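Clesus Publishes Setup and Care Routine for Its Ustura Hand Gripper

Written procedure covers camera, fingers and cable, and ends with a marker and a sheet of paper

Clesus has released the full setup and care routine for the Ustura, the hand-held gripper tool its operators use to record manual tasks for robot training. The routine was written at the company's workshop in Oyewole and has been in daily use there on one unit, known in the shop as unit 2. It is now free to download and can be used by any group that runs a similar tool.

The Ustura has a pair of fingers, a trigger and a camera fixed above the fingers. A person carries it and works with it at a table. The recordings are later used to teach a robot arm the same task, so a camera that has shifted on its mount can spoil a whole session before anyone looks at the files.

That happened in the shop last winter. A mount screw on unit 2 worked loose, and 153 recordings had to be thrown out.

"The tool felt fine in the hand, and the picture looked fine on the small screen," said Uchenna Idahosa, who looks after the Ustura units at Clesus. "We only saw the shift when we laid old and new recordings side by side. After that I started writing down what I do to the thing each morning, and in what order."

The morning routine has four parts.

Mount and screws. The operator checks the two screws on the camera bracket with a torque driver and looks at the paint line across each head. If a line is broken, the screw comes out, gets fresh thread lock and goes back in. The unit then rests until the thread lock has set.

Lens. The lens is blown clear first and wiped second, with a dry cloth kept in a closed bag. Liquid cleaner is used only when a smear stays after the second wipe.

Fingers. The finger pads are wiped down and pressed together on a strip of thin paper. The strip should tear before it slides out. Pads that let it slide are replaced as a pair, even if only one looks worn.

Cable and trigger. The cable is checked by hand from the plug to the strain relief. The trigger is pulled 80 times while the software logs its travel. A flat spot in the log means the trigger spring needs to be changed before any recording is made.

The last step is a short test recording at a white table. The operator draws simple outlined shapes on plain paper with an ordinary marker, and the camera is used to look at the sheet and the pen from close up and from a steep angle. Idahosa chose drawing because it needs no special target and puts fine lines and a small moving object in view together. Gloves stay on for this step, as they do in the sessions that follow.

The shapes are drawn freehand. Clesus tried a printed sheet first and went back to the marker after operators kept laying the sheet down in the same spot, which meant the same part of the view was tested every day.

Repairs are covered in a separate section. It explains how to take off the bracket, change a finger, swap the trigger spring and reseat the camera connector. Each job ends with the same test recording. Lens replacement is left out, and units with a scratched lens still have to be sent to the workshop.

Mansa Bawa, who runs recording sessions at Clesus, asked for the routine to fit on two pages.

"My people start early and they want to get going," Bawa said. "If the sheet is long, it ends up in a drawer. We taped this one to the wall by the charging shelf and it gets used. I would still like the trigger check to be shorter, and Uchenna knows that."

Unit 2 has made 528 recordings since the routine was adopted, all with the same camera bracket. Two finger pads and one trigger spring were replaced in that time.

The download includes the morning sheet, the repair section, a blank log and a parts list. A version for the Fleltomo, the company's smaller gripper, is planned for June. The Fleltomo has a different bracket and no trigger spring, so the sheets should not be swapped between the two tools.

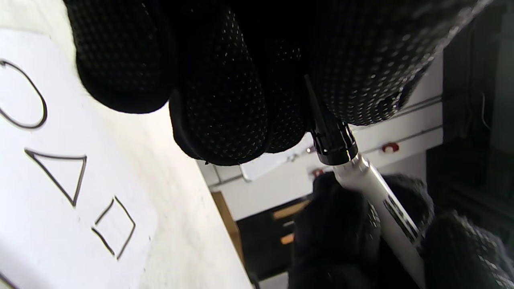

OYEWOLE, 8 May 2024 – Black dotted work gloves and a white marker at the table, seen from the gripper's camera. A circle, a triangle and a square are drawn on the paper at left; the square is open at one corner. Photo: Clesus.

Media and download requests: Clesus press desk, Oyewole. Technical questions about the routine go to Uchenna Idahosa at the same address.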